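Florkine

Florkine is a simulation package for robotic arms, sold by Killen and used mainly for planning and testing pick-and-place tasks before they are run on real equipment. It is offered as a desktop program with a library of ready-made arm and gripper models. The current edition is Florkine 3, released in May.

Background

Florkine began as an in-house tool at Adjei, a maker of packing lines, where engineers wanted a way to check arm movements without stopping a line. The first version could load one arm and play back a list of joint angles. Killen bought the code from Adjei and rewrote the drawing and contact parts of the program. The name was kept.

The lead developer is Mal-soon Cha, who joined the project while it was still at Adjei. She has said in talks to users that the early program was hard to learn and that most of the work on the second edition went into menus and error messages.

Features

The program has a model library, a task editor and a viewer. The library holds 148 parts, including arms, grippers, trays and small objects for grasping. Users can add their own parts, though a new gripper needs a contact file, and writing one by hand is slow. Killen will prepare the file for a fee.

Tasks are written in the editor as a list of steps – move, close, lift, wait, open – and each step can be given limits on speed and force. A task can be run once or repeated with small random changes to the position of the object. Results are saved to a table that opens in common spreadsheet programs.

The viewer draws the arm as the task runs. The user can show a full work cell with tables and walls, or turn these off and leave only the arm on a plain background. The plain setting runs faster on older computers and is often used when only the grasp itself is being studied.

Editions and price

Florkine is sold in a single-user edition and a site edition. The single-user license costs $2660 and includes one year of updates. The site edition is priced by request and adds a shared parts library. Schools can get the single-user edition at a lower price through Vendora, which also handles sales and phone support outside North America.

There is no free edition. A trial version can be downloaded, but it does not save results.

Viewer output
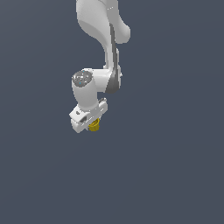
Leonie Egger

A grasp test in the plain view shows a white arm against slate gray, with the gripper pointing down and a small yellow object just under it. The arm is shaded and the background is one flat color, without a floor or shadows. Colors for objects are set in the parts library and do not affect the run.

Reception

Users have generally spoken well of the task editor and the clear results table. Complaints center on the manual, which runs to 172 pages and has no index, and on the handling of soft objects such as bags and cloth. Florkine treats every object as rigid – a bag is modeled as a solid block – and Killen advises against using it for food packing tasks where the product changes shape.

Some owners of the second edition also objected to paying for the upgrade. Killen later extended the free upgrade period to cover licenses bought in the six months before release.

See also

Robot simulation
Pick-and-place
Offline programming

Last updated Jun 12, 2026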